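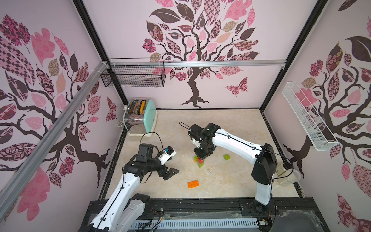 *Iline Borko*

**Pal two-arm cell, bench version**

Drirkdale's sheet for the Pal says "ready in an afternoon." I'd treat that as a sales line. Bolting both arms to the front plate is the quick part. Getting the cables to stay put took us until the next day, and I still don't fully trust them.

The wrist cameras are my main complaint. Each one has a cable that loops up over the gripper, and the loop has to be long enough for a full wrist turn and short enough to stay out of the other arm's way. The sheet gives no length. Turn the wrist by hand with the power off, both directions, before you tighten a single clip.

Setup as we do it now:

- Square the frame before the wall panels go in.
- Fix the left arm, then the right. Leave the base bolts finger tight until both have been to their home position.
- Run the base cables into the slotted duct along the front.
- Hang the wire baskets last and check the arms' reach again.
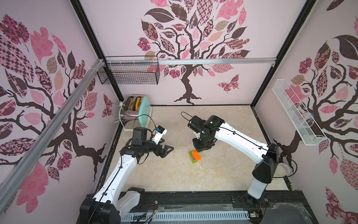 Stacking bricks is a fair check once the bolts are tight, though I wouldn't read much into one good tower. We run 53 and look at the last few. If they lean, redo the camera alignment before blaming the grippers.

Upkeep is supposedly "minimal." Maybe, if you keep the front plate clean. Bits of tape and loose screws collect beside the bases, right where the wiring is, so clear it every 17 hours of running. Wipe the gripper fingers while you're there.

Spares: finger set (2 per pack), wrist camera cable, cable clips, base bolt kit. The cable is part 123 and I'd order it with the cell. Duct covers are sold separately, for reasons I haven't managed to get out of Drirkdale.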